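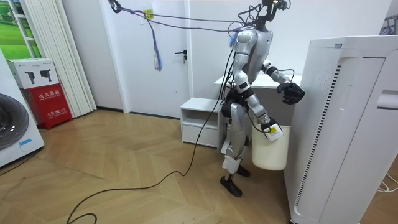 **Dindometti** · August 20, 2020

1/ I keep getting told that the way to clear a desk is to carry one bucket around the room and drop everything in it. It's called the Mumura reset. There's a 63-page PDF. For a bucket.

2/ The pitch goes like this. You don't sort or decide, you just pick up whatever is on the desk and put it in the bucket. The deciding comes later, sitting down, "with a calm mind." I don't know when that is for most people.

3/ I've been trying it since June in the small room with the white desk and the herringbone floor. The desk is supposed to end up bare. I'd like to report on how bare.

4/ First complaint: the bucket itself. The PDF wants you to buy theirs. I used a plain white plastic one, and I would love to hear what theirs does that this doesn't. Cerkley had the same shape next to the mops.

5/ Second complaint: "whatever is on the desk" is doing a lot of work in that sentence. A balled-up tissue, fine. A cup with a lid on it, which may or may not still have something in it? In with the papers it goes, apparently.

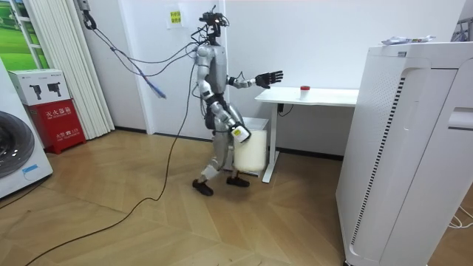

A reply from the last time I posted about this: you're overthinking it, the point is that your hands stay busy and you never stop to read old receipts, and that alone saves me an hour.

6/ OK, I'll give them the receipts. I do stop and read receipts. But an hour? I timed a full round of this room, desk and floor, and the part the bucket made faster was maybe the walk to the trash.

7/ What it does well is small light stuff. Scraps, wrappers, the odd rag. You keep the thing right beside you and you don't make nine trips. That's real. It's also what every person who has ever cleaned an office already does without a PDF.

8/ What it does badly is everything you want to keep. By week 2 I had a bucket with a charger, three pens and a library card at the bottom, under trash. The calm mind never showed up, so I tipped it out on the floor and sorted it there. Worse than the desk was.
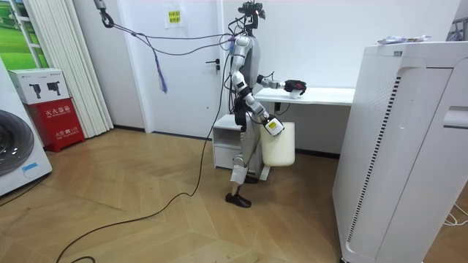
*Bucket, desk, and the door with the note on it.*

9/ People ask about the room more than the method, so: the desk is pushed against the wall, and the big white air purifier is close enough to the end of it that you have to go around. I'd move it if I had anywhere to put it. My sister-in-law's place in Lagos has better closets than this and she owns less.

10/ No, the purifier doesn't make the desk less dusty in any way I can measure. I wipe the top, it gets a gray smudge again, I wipe it again. Different thread.

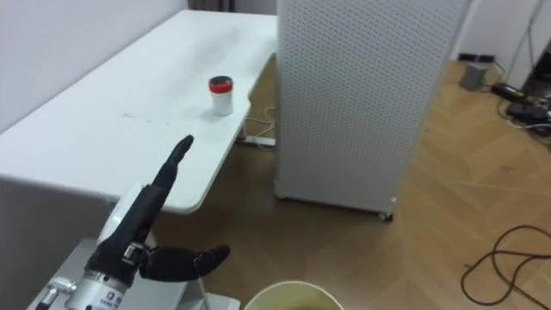

11/ And cups are still the problem. The PDF gives them one line, on page 63, after the thank-yous: "drinkware follows the same path." So a lidded cup rides around with the paper until you're done. I tried that once. Now cups go straight to the kitchen, by hand, before the bucket comes out.

12/ The paid course is $69, by the way, and it covers "advanced surfaces." I asked what those were and was sent a discount code.

13/ Where I've landed for now: keep the bucket, skip the reading. Trash only – anything you'd be annoyed to find wet stays out of it. If someone has done the course and thinks I'm being unfair, tell me what's in it. I'll read every reply, same as the receipts.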